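Sound first: Ayten Erdem on building the dialogue track of Lulten

The director of Lulten records location sound herself, or did until her third feature. She trained as a mixer, worked for six years on other people's films and still talks about a scene in terms of what can be heard in it. We spoke after the second festival screening, in the café behind the cinema.

Lulten follows two sisters who reopen their late father's ferry office on a lake where the ferry no longer runs. It lasts 97 minutes, and its shooting script contained 639 lines of dialogue. Erdem knows the figure from the cue sheet.

"We kept 200," she says. "The rest were recorded, logged and synced. I don't cut dialogue on paper. I need to hear it fail against the room."

The room in question is the ferry office, a single interior with a tin roof and a loose window. Her sound recordist, Necati Coşkun, took a separate ambience at each position of the microphone, with the window shut and then open. In most productions one such recording per location is considered enough.
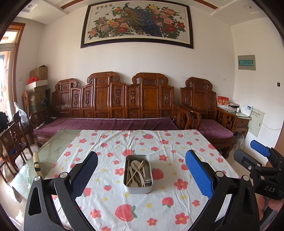 "The roof changes pitch when the sun gets on it," Erdem says. "A morning ambience under an afternoon line is audible as a mistake, even to people who couldn't name it. We had 15 usable ambiences for that office and I used all of them."

The result is a film with very few audible edits. In the long argument over the ledger, which runs in two camera positions, the background holds steady while the voices come from different takes. Erdem says the older sister's side was assembled from four of them, one of which was shot for another scene.

Defne Akyol, who plays the older sister, was not told. "She noticed at the first screening," says Erdem. "She recognised her own breathing from the wrong day. Actors are very accurate about that."

I asked about the absence of music. Her previous film, Kahraman, had a full string score, and several reviewers thought it carried the last act. She does not disagree.

"It did carry it. The last act was two pages short and the strings covered the gap. With Lulten I wrote the two pages."

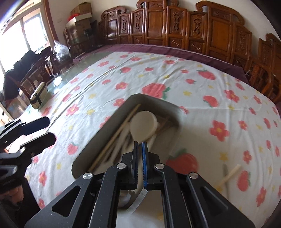

There was a temporary score during editing, put in by her editor, Selim Toprak, to set the pace of the crossing sequence. It stayed for three weeks. When it was removed the sequence was longer than it needed to be by more than a minute, and Toprak recut it against the sound of the oars alone. The version in the film is the second of these recuts.

Financing took up less of the conversation. The film was made for a small sum, with post-production deferred, and the mix was done at night in a studio that dubs television serials by day. Erdem was back in that studio in January to prepare the stereo version, which she regards as a separate piece of work.

"People will watch it on a laptop. The surround mix folded down to two channels puts the lake in front of the voices. So you start again from the stems and decide what the lake is for."

Her next project, Hurkance, is set in a telephone exchange and is being written now. She has already chosen the building. The script stands at 40 pages, and she expects to rewrite them once Coşkun has spent a night there with his recorder.

Lulten screens once more at the festival, with a Q&A afterwards.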